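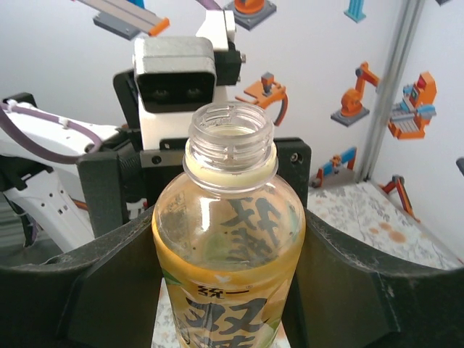 Open bottle, amber-yellow drink, 统一 on the label

Removing dried sweet tea from a car cup holder drain
Posted by Hakim Chin, January

A bottle of sweetened tea tipped over in my console and I didn't get to it for 21 days. The surface wiped clean, but the small drain at the bottom of the cup holder is plugged and the rubber liner is stuck down. What dissolves old sugar without clouding the plastic? I have isopropyl alcohol and a steam cleaner.

Adanech Nigatu
Skip the alcohol. Sugar barely dissolves in it, and some trim finishes go dull. Use warm water, no hotter than 50 °C, with one drop of dish soap per 200 ml. Fill the holder to just below the lip, wait ten minutes, then draw it out with a syringe or turkey baster. Repeat until the water comes out clear. The liner should lift by the second fill. For the drain, run a nylon trimmer line through it by hand. Don't use wire.

Check where the drain ends before you fill anything. On some consoles it empties onto the shifter wiring. If yours does, tape it shut from below and work from the top with wet rags.

bedcombe646
steam works fine, did mine in five minutes

Adanech Nigatu
Steam will loosen it, but it also drives syrup down into the switch housings. I would keep it off anything with buttons.

Hakim Chin
Drain ends over the carpet. Liner came up on the third fill. Thanks.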